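Envie de rejoindre une petite équipe de ménage, le lundi à partir de 7 h ?

La maison Núñez cherche deux personnes soigneuses pour balayer les sols carrelés, l'entrée comme la grande pièce claire, où les emballages s'accumulent vite !
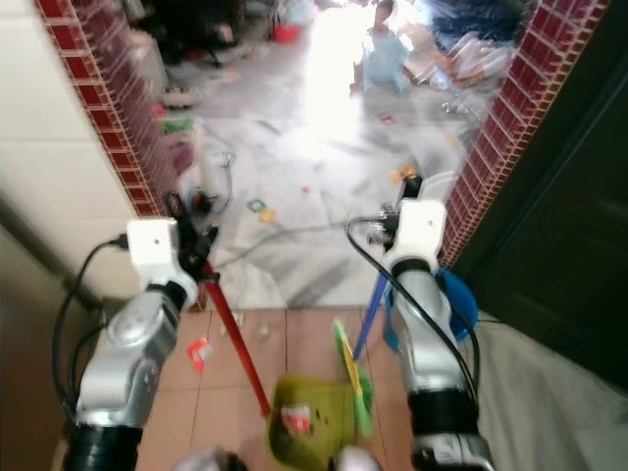 Pas besoin d'expérience — on vous montrera tout, tranquillement, et le café est offert. Balais, pelles et seaux sont fournis, venez simplement avec de bonnes chaussures (et votre bonne humeur).
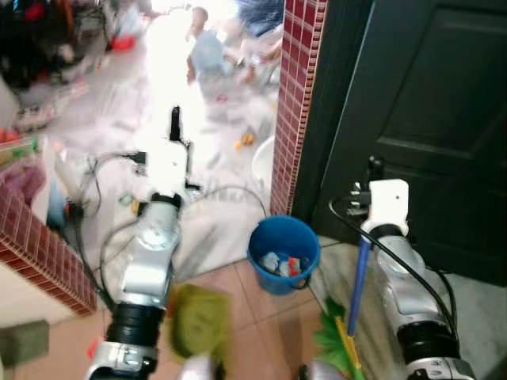
Le seau bleu, côté porte verte

Écrivez à Aldana Figueroa, à Gredport, elle répond à tout le monde.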